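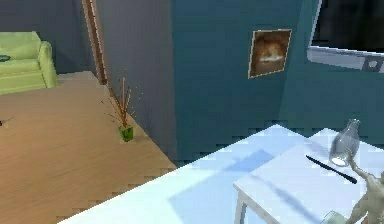

黑麦面包这件事，拖了这么久终于写了

2020-08-16

上个月答应过要写面包，结果一直在忙别的，后台有人来催，说你是不是又放弃了。没有没有，面包一直在烤，只是烤得太难看，不好意思拍也不好意思写。最近总算有点样子了，趁今天早上起得早，一边等面团一边把它写完（写到一半还得跑去看一眼，所以前后语气不连贯请多包涵）。

先交代一下怎么开始的。搬到Gedow以后，我最不习惯的就是早饭。以前在城里楼下就有卖豆浆油条的，来了这边，镇上只有一家面包房，上午开门，卖完就关。我这种睡到自然醒的人，去的时候架子上通常只剩一种撒了葛缕子的黑麦面包，又酸又沉，切开来颜色像湿泥巴。头几次我是硬着头皮吃的，心想怎么会有人喜欢这种东西。后来有一回抹了很厚的黄油，又放了几片腌黄瓜，忽然就觉得，咦，挺好吃的啊！再后来就上瘾了，没有那个酸味反而觉得早饭没吃。

三月的时候面包房歇业了一阵子，我就断粮了。超市里那种切好片装塑料袋的也买过，味道差得远，湿乎乎的，烤一烤还行，不烤真的吃不下去。于是跟楼下的Gertraud Plattner抱怨，她听完什么也没说，第二天在我门口放了一个果酱瓶，盖子虚掩着，里面是一坨灰褐色的糊糊，还冒泡。瓶子上贴了张纸条，写着“每天喂”。

我当时真以为是什么宠物饲料。

后来才知道是酸种，她家养了很多年，是从婆婆那里分来的。我问她具体多少年，她说记不清了，反正搬过好几次家都带着。我一听压力就很大，万一在我手里养死了怎么办？她说死了再来拿就是了，她冰箱里还有，冷冻室里也有一份，晒干磨成粉的也有一份。听上去像是给酸种做了好几层备份，比我电脑里的照片安全多了。

喂酸种的事

喂它其实很简单，就是黑麦粉和温水，搅一搅，盖上。我一开始很教条，用厨房秤称得一丝不苟，水还要拿温度计量。Gertraud有次上来借东西，看见我举着温度计，笑得扶着门框站了好一会儿。她自己喂的时候就是拿勺子舀，水龙头里接一点，搅到“像厚一点的粥”。我问多厚，她说就像粥啊。好吧。

现在我也差不多是拿勺子舀了。需要注意的大概就是这么几点，都是我自己踩过的坑：

瓶子不要拧紧。我拧紧过一次，早上打开的时候“噗”的一声，糊到了橱柜门上，干了以后比水泥还硬，用热毛巾敷了半天才擦掉。

闻到酸味是正常的，有点像苹果醋，有时候像酸奶。如果闻起来像指甲油，多半是饿了，多喂一顿就会好。要是长了粉红色或者橙色的东西，那就别犹豫了，整瓶扔掉。

不烤面包的日子放冰箱，想起来再喂也可以，它没有那么娇气。我出门玩的那几天完全忘了它，回来表面浮了一层灰色的水，倒掉，连喂了两顿，又活蹦乱跳的。

天热的时候它长得飞快，这几天下午厨房闷得很，中午喂的，还没到吃点心的时候就顶到瓶口了。我现在会在瓶子底下垫个盘子，懒人的办法，但是管用。

面粉到底怎么选

这个问题我研究得最久，也是最没必要研究的。德国的面粉袋子上都有个数字，数字越大颜色越深，磨得越“全”。道理我懂，可是站在货架前面还是发懵，拿了这袋又放回去拿那袋。网上的说法更是五花八门，我在一个叫Stollirdale的烘焙论坛上泡了好几个晚上，发现大家能为了面粉吵上好几页，有人说全麦的才算面包，有人说全麦的像啃木板，吵到最后开始互相攻击对方的烤箱。

我最后的方案是一半细一点的黑麦粉，一半全黑麦。超市自有牌子的便宜，一袋99欧分，烤出来没什么毛病。Grube那家磨坊店里也有散装的，香味确实浓一些，我第一次打开纸袋的时候愣了一下，有点像炒过的坚果。但是那边要骑车去，回来的路全是上坡，扛着面粉骑上来我得在楼梯口歇半天。所以平时就用超市的，有客人来再用磨坊的，很势利吧哈哈。

Heike Gerlach（就是之前带我去采接骨木花的那位，老读者应该记得）坚持说两种粉烤出来没区别，是我心理作用。我不服，烤了两个让她闭着眼睛尝，结果她确实没猜对。但我自己也没猜对，这件事后来我们都不提了。

我的做法

黑麦面团跟小麦的完全是两码事，不用揉，也揉不动，黏得像抹墙的泥。我第一次不知道，照着做馒头的习惯往台面上一倒就开始揉，两只手全陷进去了，偏偏这时候电话响，是我妈。后来那部手机的缝里抠了一个礼拜的面。

现在的流程是这样的：头天晚上把酸种加粉加水搅好，放在灶台边上过夜。早上它会胀得很高，表面裂成一块一块的，像干了的河床，这时候再加剩下的粉、水、盐，还有一勺甜菜糖浆。糖浆是Ida Kettler教我的，她说颜色会漂亮，确实漂亮，而且放几天也不容易干。葛缕子我会稍微碾一下再放，整粒的嚼到会吓一跳。

用木勺搅匀就行，搅到看不见干粉为止，胳膊会酸。然后直接刮进模具里，手沾水把表面抹平。抹平这一步我特别喜欢，湿湿滑滑的，像小时候玩泥巴，每次都忍不住多抹几下。

我用的是Edano的长条模具，跳蚤市场上淘的，内壁有一块掉了涂层，所以每次都要老老实实刷油再撒一层粉。有一次偷懒没刷，面包是一勺一勺挖出来的，味道倒是挺好，就当吃了顿面包碎配汤。

发酵到表面出现小小的针眼就可以进烤箱了。先高温烤10分钟把皮定住，再调低慢慢烤，时间看你家烤箱的脾气。我家那台后面火大前面火小，中途得转个方向，不转的话就会一头黑一头白。怎么判断熟没熟呢，倒出来敲敲底，声音空空的就对了，像敲一扇薄门板。声音闷的话塞回去再烤一会儿。

上周那个烤完我一时兴起称了一下，842克，配方上写的是成品一公斤左右，少掉的那些估计有一部分是粘在我手上和碗上了。

最难的一步是等

黑麦面包刚出炉是不能切的！这个我说三遍都不嫌多。看着很诱人，整个屋子都是香味，刀一下去里面全是黏的，刀面上糊一层胶，拔都拔不出来。要包在布里放到第二天，有人说放两天更好。我第一次当然是没忍住，晚上出炉，半夜起来切了一块，站在厨房里吃得一嘴面糊，还觉得自己失败了，差点把剩下的都扔掉。早上起来再切，居然好了，组织紧紧的，有弹性，酸味也圆了。

所以我现在一般都是傍晚烤，烤完赶紧出去散步，离香味远一点。沿着湖边走一圈回来，天也黑了，面包也凉了，包起来，睡觉。有时候在湖边碰到Volker Wegener遛狗，他每次都问今天又烤了没有，问得很自然，但我知道他是在惦记那半条。他拿他家的鸡蛋跟我换，说好了一条面包换9个蛋，至于为什么是这个数，我们谁也说不清楚，第一次他盒子里刚好就剩这么多，之后就一直这样了。

配什么吃

说几个我最近常吃的搭配吧，估计有些德国人看了会皱眉头。

黄油加腌黄瓜，经典，不解释。

腐乳。对，你没看错，白腐乳抹薄薄一层，上面再放点黄瓜片。酸面包配腐乳真的非常搭，咸鲜味一下子就出来了。我给Gertraud尝过，她嚼了很久，问我这是不是某种奶酪，我说算是吧，她又拿了一片。

煎蛋，蛋黄要流的那种，撒一点白胡椒。

隔了好几天有点干的面包，切厚片，用猪油煎到两面脆，撒盐。热量就不要想了。

还有Madhu Mittal教我的一种吃法，她在家把面包切小丁，跟洋葱、芥末籽、青辣椒一起炒，挤柠檬汁。原本应该是用白吐司做的，她来我家那天只有黑麦的，我们就硬着头皮试了，炒出来像一锅焦糖色的小石子，又辣又酸，两个人抱着锅吃完的。

酸种要是喂多了舍不得扔，可以摊成薄饼，加点葱花和盐，这个是我自己瞎琢磨的，跟家里的葱油饼当然没法比，但是有一种很怪的好吃，边上脆脆的。

写到这里跑去看了一眼面团，针眼已经出来了，得开烤箱预热了。今天这条我往里加了一把南瓜子，是上次包裹里剩下的，不知道会不会太抢味。

评论里有人问能不能用电饭锅烤，我没试过，感觉皮会不脆，但是里面应该能熟吧？有谁试过的来说一声。还有人问酸种能不能寄，晒干的应该可以，我下次照Gertraud的办法晒一点看看，成功了再在这里说。烤箱叫了，我先去放面包。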